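Kitchen Tips: What I Took Home from the Zedlow Open Day

I went to the robot open day at Zedlow expecting to be sold something, and I was. 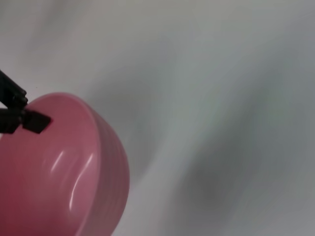 The pitch was a kitchen arm called Danko, which is supposed to put away your bowls and clear your counter. Price as shown: $2,948, before installation. The handout claims it picks up what it's told to 97 times out of 100. I asked whose dishes those were and got a second handout.

Still, I watched for most of the afternoon, and a machine that has to be told everything makes you think about your own habits. Some tips, none of which require an arm.

Take hold of a bowl by the rim only when it's empty. Danko went for the rim of a big pink bowl, and that's fine for a bowl with nothing in it. With batter or soup inside, get a hand underneath. The weight all hangs off one spot otherwise.

Glossy bowls are slippery with dish soap on them. Rinse first, then lift. If you're buying new, run your fingers around the outside and see whether there's any ribbing to hang on to. My old Evier mixing bowls are slick as ice and I've dropped two.

Keep the counter clear where you set things down. The demo staff fussed over this more than anything else. A clear patch the width of your biggest bowl is enough.

Don't nest more than 4 bowls. Past that the bottom one sticks, and you end up banging it on the counter. If one is already stuck, put cold water in the inner bowl and stand the outer one in warm (not hot) water for a few minutes.

Store the bowl you use daily at waist height. Mine was over the fridge for years, no idea why.

As for the arm, the salesman said a household model would be out in July. I've heard that sort of thing before, about the Zumden self-stirring pot, and mine is in the garage. For some 24 dollars you can get a decent dish rack and a rubber mat for the sink -- and neither one needs an update.

If you go to the next open day, parking is behind the building and the coffee is free. Bring your own bowl and ask them to try it.

Posted March 4, 2018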